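Print | E-mail

Ticket 295 – Play kitchen set, pieces missing
Opened: October 5, 2022
Site: Darumby play room
Supplier: Jesamer

Set was ordered in September. Packing list says two strawberries, a banana, a halved orange, ketchup, plate, bowl, cup, colander and a lid. Lid not found – please check the table again.

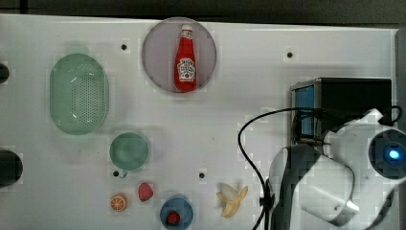
Update 1
Both strawberries are there, one in the blue bowl. Still no lid. Jesamer will send one within 7 days. Ticket stays open.

Print | E-mail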